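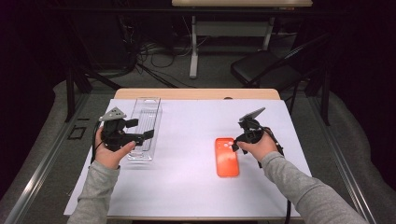

I have been reading papers about robot learning for a good many years now, and I'd like to make a case for something that usually gets one paragraph near the back: who held the grippers, and how much we should care about their habits.

The Drernora results from the Mekstead lab are what set me off. The method is one a lot of groups use these days. People do ordinary table jobs with a hand-held gripper in each hand, the motions get recorded, and a policy is trained on the recordings and then run on a pair of arms. One of the tasks is a phone case and a clear plastic tray, the sort of chore you or I would finish while thinking about lunch. Mekstead collected 1095 demonstrations of it and kept 1064, and the headline is that the policy trained on them did well on cases it had never met before. I believe it, and I was glad to read it!

But what I kept going back to (I read it on the porch, twice, and then again after supper) was a small table in the appendix. All of those demonstrations came from 3 people. When the authors trained on each person's recordings separately, the policies behaved quite differently. One person liked to steady the tray with the left gripper the whole time, and the policy did the same, even when the tray was in no danger of going anywhere. Another picked up the case by a corner, and that policy fumbled whenever a corner was hard to reach. Mixed together, the habits seemed to cover for each other, and that mixture may be doing more of the work than the new network everyone is talking about.

I can't prove that from one appendix, and I don't want to sound ungrateful to people who published more than they had to. Still, if I were handing out the money, I would rather pay for ten people on one task than for ten times the recordings from the same few hands. Hand-held grippers make this easy - you don't need to know how to drive an arm, and a newcomer can give you something useful in an afternoon.

The folks at Loststead have argued the other way, and they have a fair point. Beginners are messy. They drop things, they hesitate, they change their minds halfway over the table, and a policy will happily learn to hesitate too. Their Nowakowski set was recorded by a single very practiced operator, and it is lovely to watch. I only wish they had tried it with a tray turned the other way around, or with somebody left-handed.

So my request is a modest one. Print the number of people next to the number of demonstrations, in the same table and the same size of type, and show us how the results split by person. It would cost a few lines, and I'd happily give up one of the bar charts to make room.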